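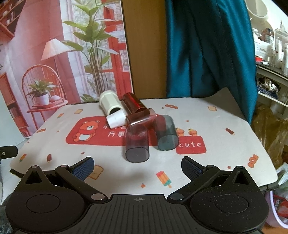 Ticket 983: Gripper width reads wrong near full open, clear cups confuse depth
Status: Open
Opened by: Nazar Tkachenko
Product: Skadlow hand-held gripper, compared against Suler
Opened: November 13, 2021

Hi all! I'm trying to decide between the Skadlow and the Suler for our tabletop sorting work, and I've hit a snag with the Skadlow that I can't shake. When I spread the fingers all the way, the width value in the Nurmi logger climbs nicely and then just sits there at 80 mm, even though the fingers are still moving. Close them a little and it stays stuck for a moment, then jumps. The Suler doesn't do this with the same logger on the same laptop, so I'm leaning toward the gripper or its calibration file.

The other thing (tell me if you want a separate ticket) is the see-through stuff. My test set is cups, tubes and caps lying on their sides on a printed mat, and the mat is busy, with a big red banner and a cartoon bear and popsicles and other little motifs all over it. The purple-grey and green-grey tumblers let the red print show right through, and the depth estimate seems to lock onto the mat instead of the plastic. The cream container is fine. The shiny dark red tube is mostly fine too, apart from some noise along the highlights.

What I've tried so far:

Restarted the logger, then the laptop, then both. Same thing.

Reran the finger calibration 3 times, with the fingers fully open at the start like the setup page says. The stuck spot moved a tiny bit the second time and moved right back after that.

Wiped the camera lens and the textured blue pads. The width didn't care. I did like the pads a lot better clean, though!

Swapped the USB cable for the one that came with the Suler. No change.

Went back to the July firmware. Now the value doesn't stick, but it drops out completely every so often, and I like that even less.

Reply from Adance support:
Thanks for all the detail, Nazar. Could you check which calibration file the logger is loading? It's printed in the first few lines of the log. Files made for the older fingers have a lower upper limit, and the logger clips anything beyond it without a warning. Please go back to the current firmware before you test. For the clear cups, could you try the same layout on a plain mat and send us both recordings?

Reply from Nazar Tkachenko:
Okay, you called it on the file. The log says it's loading finger_v1 and I have the newer fingers. I must have copied my whole settings folder over from the old machine when I set this one up, and the calibration tool was happily saving new values into the old file every time. Pointed it at finger_v2, put the current firmware back, recalibrated, and now the width goes smoothly past the old limit and comes back down without the jump. I opened and closed it a whole bunch of times to be sure and it behaved.

Could the logger please complain when it clips something? Even one yellow line would have saved me an afternoon.

Plain mat results: better, but not great. On dull grey felt the purple-grey tumbler comes out as a cup shape more often than it did before. The transparent reddish-brown one still goes patchy along the edge where the light hits it. I tried the Suler on both mats too and it has the same trouble with the clear plastic, so I'm not holding that part against the Skadlow anymore. For what it's worth, I find the Skadlow nicer to squeeze, and the wide opening helps when things are lying at odd angles and touching each other.

I've uploaded 2 recordings, one per mat, both on current firmware.

Reply from Adance support:
Recordings received, thank you. We've logged a request for a clipping warning in Nurmi. I'm marking the width problem as solved and keeping the ticket open for depth on clear objects. Next thing to try, if you have time: lower the exposure one step and move the lamp off to the side, then record the grey felt layout again.

Reply from Nazar Tkachenko:
Will do, I'll get to the lamp test once I've found a longer extension cord.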